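Forum > Furniture and fittings > Storage

Loose board on a cubby console, fix or leave off?

bhao
Gray wood-grain console, open cubbies on top with a dark red lining. I have a plain cream board, 83 cm on the long side, that I want to use as a removable front for the right half. Magnets or cleats? Budget is small. It has to come off without tools.

k_gunawardena
Magnets. Two per side, recessed, steel plates on the partitions. Mine have held since December.

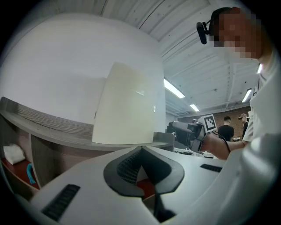
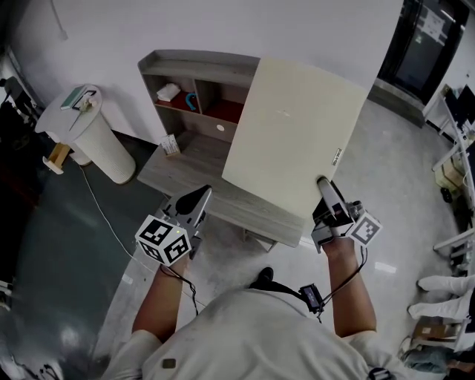 bfrandsen
Magnets hold in shear only as well as the friction between the faces, and a smooth board has very little. A board that size will creep downward. Hang it on a cleat along the top edge and let the bottom edge float. With the right half covered, the left cubbies stay open for the tissue box and whatever gets used daily, so only one side needs hardware. Keep 32 mm clear of the edge for the screws.

k_gunawardena
Disagree on creep. Put a 3 mm ledge under it and the shear load is gone.

bfrandsen
Then the ledge is carrying it and the magnets are only stopping it from tipping. Fine, but say so.

tahsin_k
Weigh the board first. Mine was 935 g and Flomach strips were enough.

bhao
Will weigh it tonight. Does a cleat need a solid back panel? Mine has a round hole in it below the cubbies.

bfrandsen
No. Fix to the partitions.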